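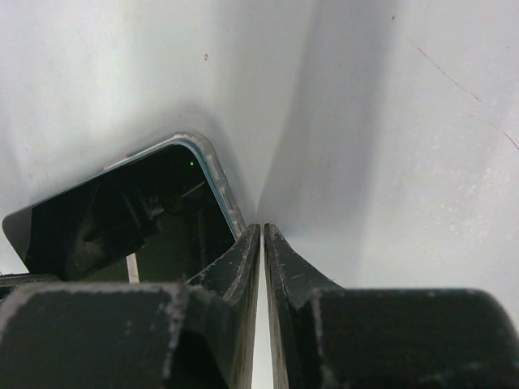 Phone in a translucent case, screen dark apart from a small green dot near the upper right corner.

Clear phone case

November. Entry by Princess Magbanua for the Astia Household Encyclopedia

The clear phone case is a transparent or translucent shell, usually of soft plastic, fitted round the back and sides of a mobile phone to protect it from knocks while leaving the phone on view. It is bought by people who have paid a good deal for a particular colour of phone and would like to go on seeing it. In practice the phone spends much of its life face up on a table, where the back can't be seen by anyone, and the rest of it in a pocket.

The word "clear" describes the case at the moment of purchase. Later stages are covered under Yellowing and clouding.

Names

In shops the article is sold as a clear case, crystal case, gel case or invisible cover. "Jelly case" survives among older buyers and on handwritten market signs. A bumper is a related object that covers the sides and leaves the back bare, and is sometimes what remains of a clear case after the back panel has split. Sellers use "transparent" and "translucent" as if they meant the same thing. The owner of a two-year-old case will be able to explain the difference.

Construction

Most clear cases are moulded in one piece. The soft kind is made from thermoplastic polyurethane, commonly shortened to TPU, which bends enough to be stretched over the phone and then grips it by the sides. The hard kind is polycarbonate, which stays clearer for longer, scratches sooner, and comes off with a crack that makes the owner check which of the two things has broken. A third arrangement joins a hard back to a soft edge. It is sold as the best of both and generally yellows only round the outside, giving the phone a sort of tidemark.

The parts of the case are few, and not all of them have settled names.

The back panel is the flat part. On cheap cases it clings to the glass or metal behind it and forms a wandering patch that looks like trapped water. Better cases carry a faint pattern of dots on the inner face to prevent this. The dots can't be seen until they have been pointed out, after which they can't be unseen.

The wall runs round the four sides. It is thickest at the corners, where phones land.

The lip is the narrow ridge standing above the level of the screen. Its purpose is to hold the glass off the table when the phone is laid face down. It also collects crumbs along its whole length, and removing these with a fingernail is a recognised activity in waiting rooms.

Button covers are raised sections of the wall that sit over the volume and power buttons and pass on the pressure of a finger. A stiff cover is the commonest complaint made about otherwise decent cases. Some makers avoid the matter by leaving an open slot, which works perfectly well and fills with fluff.

Cutouts are left for the camera, the charging socket and the speaker. Each is shaped for a particular model, and a case for last year's phone will fit this year's everywhere except the camera.

Fitting and removal

The usual method is to seat one end of the phone and press the remaining corners in, working round. A new soft case needs some thumb pressure. An old one goes on with no effort whatever, having relaxed to the point where it is more of a companion to the phone than a cover.

Removal starts at a corner, normally the one beside the camera, where the wall is thin. Pulling from the middle of a long side stretches the wall permanently and leaves a gap that will gape for the rest of the case's life. Everybody pulls from the middle of a long side.

Before refitting, both surfaces should be wiped with a dry, lint-free cloth. A single hair shut in behind a clear panel is visible from across the room. So is a crumb, and so, in a case that had been bought from the Gashaw stall in Kalldale market and put on in the car park, was a complete small moth.

Things kept inside

The gap between phone and back panel was not designed for storage and is widely used for it. Bus tickets, a folded banknote, a photo-booth picture, pressed flowers and loyalty cards are all common. Only the flowers improve the look of the phone. Anything thick will bow the panel outwards so that the phone rocks when tapped on a desk, and cards may interfere with wireless charging, a fact usually discovered in the morning. Bank cards with a magnetic stripe should be kept well away from any case with a magnetic ring.

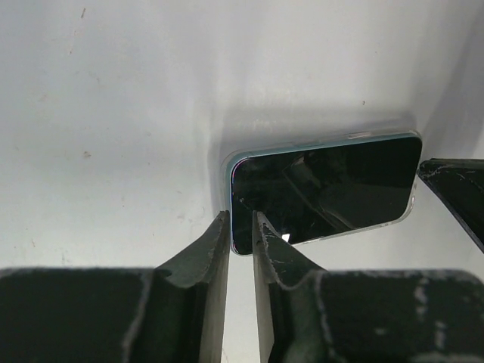

A phone lying face up in a transparent case. The rim stands out slightly beyond the body, most noticeably at the rounded upper left corner.

Yellowing and clouding

Soft clear cases change colour. The plastic reacts to sunlight and heat, and the change happens within the material, so that washing the case produces a clean yellow case. Makers often begin by adding a very slight blue or violet tint, which cancels the yellow for a time. When the tint loses the argument the case passes through a short grey period and then goes the colour of weak tea.

Clouding is a separate matter and partly a question of wear. Fine scratches scatter the light, particularly on the back panel, where the case is slid on and off tables. Grease from the hands gathers along the walls. This part at least can be dealt with.

Colour of the phone makes a difference to how soon anyone notices. On a black phone the change may go unremarked for as long as the owner keeps it. On a white one it is obvious by the first summer. Blue phones turn faintly green at the edges, and some owners have been known to prefer it.

The Flana range, sold with the words "never yellows" on the packet, has been in the writer's house for one winter and is so far telling the truth. It has been a dark winter.

Cleaning

Take the phone out first. The instruction is included because of correspondence received.

Wash the case in warm water with a drop of washing-up liquid, using an old toothbrush along the lip and inside the button covers. Rinse, shake, and leave to dry completely, standing on its side. Moisture left in a case ends up between the panel and the phone, where it makes the water-patch effect described above with the advantage of being real water.

Baking soda paste will shift surface grime that soap leaves behind. It has a great reputation online for curing yellowing as well, mostly supported by pictures taken under different lamps. Bleach makes soft plastic brittle. Nail varnish remover clouds it at once and for good. Boiling water changes the shape of the case to suit a phone that hasn't been made yet.

The screen should be wiped separately with a soft cloth, slightly damp. Dark glass that has been switched off shows everything: thumb marks, specks, the ceiling light, the underside of whoever is bending over it. It is best cleaned in this state and best judged with the screen lit.

On the table

A phone in a clear case is put down in one of two ways, and people hold views about both.

Face down, the lip protects the glass and the owner appears to be giving the company full attention. The back panel then faces the room, with its scratches, its trapped hair and its bus ticket. The camera, if it protrudes, is saved from contact with the table, which is the strongest argument on this side.

Face up, the screen is safe from grit and any message can be read at a glance by everyone present. The camera bump on many models tilts the phone slightly, and a case of decent thickness levels it out again. On a smooth tabletop a soft case grips and a hard one slides, a difference that matters chiefly near the edge. Pale surfaces are unkind to ageing cases, as the wall of the case has nothing to hide against.
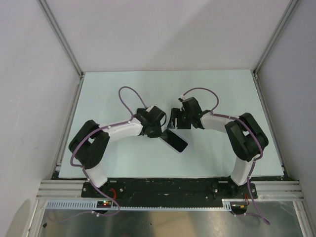
Lemlem Ayele has written to dispute the preceding section, holding that a phone belongs face up on any table because a lip worn down at the corners protects nothing, and that she has the scratches to prove it. She adds that the level-out effect depends entirely on how thick the camera is, and that her last phone went on rocking in three different cases, "like a pub table, but dearer". The point about the lip is accepted. A case whose lip can no longer be felt with a fingertip should be treated as decoration.

Replacement

There is no agreed lifespan. A soft case is due for replacement when the corners no longer return to shape, when the wall has split at the charging socket (it starts there more often than not), or when a relative asks whether it was meant to be that colour. Many owners go on for a good while after all of these.

Used cases are difficult to recycle at home, as the material is rarely accepted in kerbside collections. Those in reasonable condition can be passed on with the phone they fit. Those without a phone go into the kitchen drawer, with the cable for the camera and the key to the old back door, and are found again when the model has been out of the shops for years.

See also: Screen protector. Wallet case. Kitchen drawer, contents of.

Last updated: November, to include the note on worn lips

Contact the Astia editors | Copyright Astia Household Encyclopedia | Back to top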